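Suture handoff module, student track – how are you all splitting the work?
Forum: Tranholm Surgical Robotics Challenge > Student teams

kornel_t
We're at the part of the module where the thread goes from one instrument to the other, and my half of the team is on it until the end of term. This is what I look at all evening now: 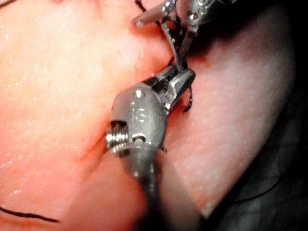

povilas_e
Are you scoring the handoff by itself, or the whole stitch? We did the whole stitch in September and the numbers were useless, because one bad needle entry wrecked everything after it.

kornel_t
Handoff by itself for now. Grab, pass, release, reset. We have 205 tries logged and I want nearly double that before we train on anything. Lempi wants to start training tomorrow, so that's a fun group chat.

lempi_h
Hi, I'm the Lempi in question. I want to train early so we find out what's wrong with the data while there's still time to collect more! Last year my team collected for the whole term, then trained once, and the policy closed the jaws next to the thread every single time. Beautiful smooth motion. Never touched it.

povilas_e
With Lempi on this. Train small, look at it, throw it out.

antigoni
I'd go the other way, sorry. We trained on 111 tries and spent two weeks arguing over what the failures meant, and most of them went away when we added more data. You can read a lot into a bad model that isn't there.

Separate question, Kornél – do you keep the tries where the thread loops up between the jaws? Our advisor made us cut them and I still think it was a mistake.

kornel_t
Keeping them, with a tag. If I cut every try with a loop in it I'd have maybe a lunch break's worth of data left.

teemu.p
Check the rules before you get attached to those. Section 5 says a loop left around either jaw at release is a failed pass, even if the other side has a good grip. We lost points on that.

antigoni
Failed for scoring, sure, but you can still train on the recovery part.

teemu.p
Can you? Ours learned to make the loop so it could recover from it. Dead serious. We called it the Titex knot and put it on the poster.

lempi_h
Ok, I'm stealing that for our write-up.

kornel_t
Compromise, then. I'll collect through this week, Lempi trains on whatever has no loop tag, and we compare it with the full set after. Does anybody have a script that splits by tag? Mine chokes on files with more than 12 tags.

povilas_e
I've got one, it's ugly but it works. Sending it tonight.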